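Grasp planner picks a point outside the bowl when the target is glossy
Project: Fimotura sim kitchen
Component: perception / grasp planning
Opened by: Banafsheh Soltani
Status: fix in review

Steps: load the counter layout with the teal bowl, run the rim grasp with the right arm, default seed. On my machine the planner returns a grasp pose that hangs off the far side of the rim by a couple of finger widths. Collision check passes, the arm goes there very confidently and closes on air. Left arm stays parked, so it isn't an arm-to-arm thing.

Log excerpt:
[plan] candidates: 200
[plan] after reachability: 11
[plan] after clearance: 5
[plan] selected: 2, score 0.91

0.91 for a grasp on nothing! I love this bug already.

Update, morning

First guess was the bottles. The soy sauce and the oil both stand close to where the arm has to come down, so I thought clearance might be pushing the pose outward. Deleted both, same pose. Deleted the wine glass too, same pose again. Put everything back.

Second guess was the camera extrinsics. Reprojected the counter edge and it lands right where it should. Not that either.

Update, after lunch

Okay, this one is fun. I dumped the segmented cloud for the bowl and the shadow is in it. There's a soft bluish shadow on the counter next to the bowl, and the segmenter is giving it the same label as the interior. So the fitted circle is too big and its center is shifted, and every rim candidate inherits the error. Turn shadows off in the renderer and the fit snaps back into place. Swap in the matte white bowl with shadows on and it's also fine. You need both the blue gloss and the shadow to get it.

The high score makes sense now too. The scorer measures distance to the fitted rim, never to the raw points, so a bad fit gets graded against itself.

Two changes on the branch:
- drop any bowl points within a small height of the counter plane before the circle fit
- add a raw-point support term to the score, so a candidate with no points between the fingers goes to the bottom

Reran with the full layout back in place, shadows on, default seed. The selected pose is now at the rim, with one finger planned to go down inside. Score is lower than before (0.74), and I trust it a lot more. I also tried the Tokberg export of the same kitchen and got a matching pose, which made my afternoon.

Still open: the height cutoff is a constant in the config. For a really shallow dish it would eat into real geometry. I'd like to derive it from the depth noise but haven't worked out how to do that cleanly. Ideas very welcome!

Viewer capture attached for the review.

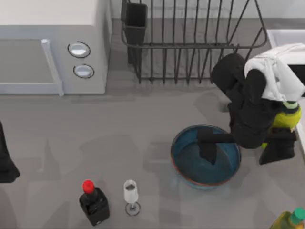

Valtteri Kinnunen: The support term is great, please merge that part first. I'd hold the height cutoff until we've run the plates, they're flatter than the bowl and I think they'll lose half their rim. Could you fit the counter plane per run and use its residual as the cutoff? We already compute it for the clearance check, it just gets thrown away.

Related tickets
Plane fit residual not written to log
Rim grasp fails when gripper width is unset
Viewer drops cloud overlay after layout reload
Nidgate scheduler: sim jobs restart with wrong seed
Wine glass stem missing from collision mesh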